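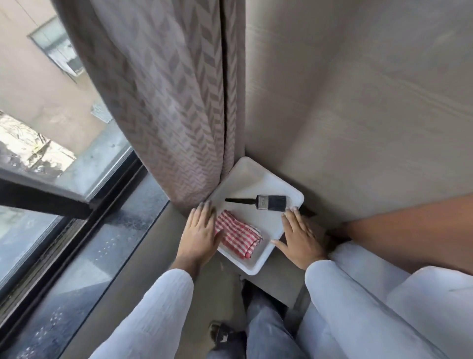
### 4.2 Sills as shelves

I went into this study wanting to write about kitchen counters, and I still have a whole chapter's worth of notes on them, but the window sill kept pushing its way in. Of the 36 homes I visited in Posen and Zerau, I don't think I left a single one without writing something down about a sill. People put things there while they're talking to you! Keys, a cup, the mail, my own pen on one occasion (I got it back in October).

Brandes and I argued for a while over whether a sill counts as storage at all. His view, which he has set out at more length in our earlier working paper, is that storage needs some intention behind it, and that a sill only catches what is passing by. I used to agree with him. What changed my mind was the trays. Once somebody puts a tray on a sill, they've drawn a line around a piece of it and said that things go here, and from then on it behaves a lot like a shelf. It gets cleaned as a unit, it gets moved as a unit, and people talk about "the tray" as if it were a small room of its own.

The arrangement in Figure 4 is a good one to think with. The tray is white plastic, shallow, with raised rounded edges, and it sits at an angle on a gray ledge with one corner pushed into the spot where the curtain meets the wall. I like that corner. A sill is long and narrow and most of it is in the way of something, usually the window itself, and the end by the wall is the part people seem happiest to give up. In my interviews this came up again and again under different names: "the dead end," "the quiet bit," and, from a retired tailor in Zerau, "the parking."

Then there's the curtain, and here I have to admit that I had badly underrated curtains. In Figure 4 the cloth comes down to just above the ledge, and the lowest folds bunch up against the back corner of the tray and lie partly on its rim. So tray and curtain are sharing the same few inches. Several people I talked to described this as a daily nuisance – you draw the curtain, it drags over whatever is standing there, and something light goes over. Others had made their peace with it and simply kept low, heavy things at that end. One couple in Posen had shortened their curtains by 10 centimeters for the sake of a tray of seedlings, and then complained to me about the draft.

Brinkmann's work on hallway furniture treats this kind of overlap as a failure of planning. I'd be gentler about it. A curtain needs to hang somewhere and a tray needs to stand somewhere, and in a small room those two somewheres are going to touch. What interests me more is how long people put up with it before they move one or the other, and my visits were too short to say much on that. The Jaria diaries, which I get to in Section 5, do a better job, mostly thanks to two households who wrote down every single time they shifted something off a sill.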